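October, 4:40 pm. wrist cam / self-mask for the grasp stack

Picking up from Krisztina's note. The self filter is still leaking. With the arm hanging down the wrist view is mostly us: fingers, left leg, right leg, foot. Planner gets the leg shells as obstacles and won't move the hand at all. Start state in collision, every time.

Replayed the Damasceno log with the URDF mask on. 1,619 frames. Metal and shell parts mask out fine. Fabric doesn't. The cover folds up over the upper leg and sits well outside the mesh, so a strip of cloth survives along the edge and gets clustered as an object. Twice it became the top grasp candidate. So the hand wanted to pick up its own pants.

Tried padding the leg links by 2 cm. Kills the strip, but also eats good carpet between the fingers and the foot, and thats where small objects end up. Padding per link then, cloth links only. Leave the fingers at zero.

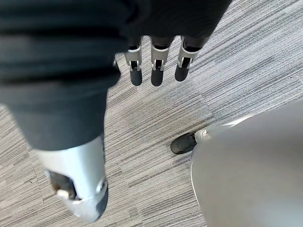 Other problem is depth. Anything very close to the lens comes back as garbage or holes, and the hole filler smears the garbage out over the floor. Turned the filler off inside the mask, then dilated, then ran it on what's left. Order matters, I had it backwards since the Stilley branch. My fault.

Carpet stripes: stereo matcher slips on them when the streaks line up with the baseline. Plane fit hides most of it. Birdie wants to raise the texture threshold to 60, I'd sooner fix the floor plane from kinematics when both feet are down. Not decided.

Todo
- per-link padding in the yaml, not hardcoded (!!)
- rerun full log, compare cluster counts befroe/after
- ask Krisztina if the Ginley mesh has the cover in it or just the shell
- allow start state inside padding, check for real contact seperately

Rerun going now on the big machine. Don't kill it.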